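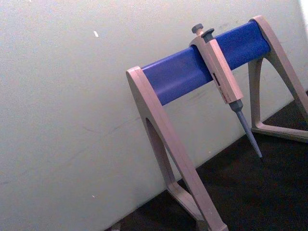
A micropipette in its stand, with a blue bar across the top.

Sevo Review: A Defense News Tracker That Wants to Be an Analyst

Reviewed 11 December 2018

Drarkwood sells Sevo as a way to follow foreign ministries, defense departments and border disputes without keeping a dozen tabs open. You pick countries and topics, and it sends you alerts with a short summary and a "tension score" for each pair of governments. I paid for the Professional plan and used it for 31 days as my main source for overnight news. I still have the tabs open.

The setup is fine. Picking countries takes a few minutes, the search box understands older spellings of place names, and you can mute a topic without losing its history. Alerts arrive by email or in the phone app. The app is the better of the two, mainly for its timeline, where you can scroll back through a set of talks and see which statement came out first.

My trouble starts with what it calls an alert. By the end of the trial my account page showed 1076 of them, and a lot were the same wire story picked up by different papers with a new headline. A minister announces a trip, a ministry confirms it, an embassy reposts it, and Sevo buzzes for all three. There is a setting called "group similar reports." I turned it on in the first week and couldn't tell you what it did. 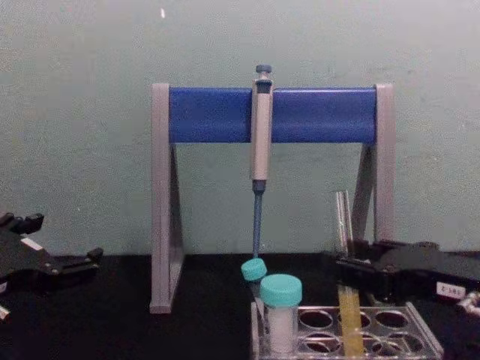
Single-channel micropipette hanging on a stand, black tabletop.

Drarkwood says the service reads 2734 sources. Maybe it does. The company won't publish the list, and when I asked support for the names of the sources covering just one country, I got a polite reply about "a proprietary mix." That isn't good enough for a product whose customers are supposed to make judgments from it. A state news agency and an independent reporter on the ground don't carry the same weight, and in Sevo's summaries they look identical until you click through to the original.

Then there's the tension score. It runs from zero to 100 and it moves all day. During the trial I watched one pair of neighbors jump sharply after a defense minister gave a speech that, when I read the full text, said the same thing he'd said in July. The score seems to react to tone words and to how many outlets repeat them. Nothing in the help pages explains how it's worked out. I would not put that number in a memo, and I'd be nervous about anyone who did.

Translations are mixed. Plain statements come through all right. Anything with diplomatic hedging in it gets flattened, so "does not exclude the possibility of talks" turned up in my feed as "agrees to talks." Those are different stories! The original is linked, which helps if you can read it.

I ran Zaidi alongside it for the last part of the trial. Zaidi covers fewer countries, looks ten years old and has no app worth using, but a person writes the summary and it tells you where each claim came from. Gurnia is cheaper than both. It's a plain morning email with links and very little else, and I found I was reading it first.

What I liked:
The timeline view
Fast search, good with old place names
Canceling took one click

What I didn't:
Repeat alerts
Hidden source list
A score with no method behind it
Shaky translation of official language

Rating: 2 out of 5

Drarkwood says an update with source labels is planned, with no release date given. If you only need to know that something happened somewhere, the basic plan will do that, noisily. I've let my subscription lapse and kept Zaidi.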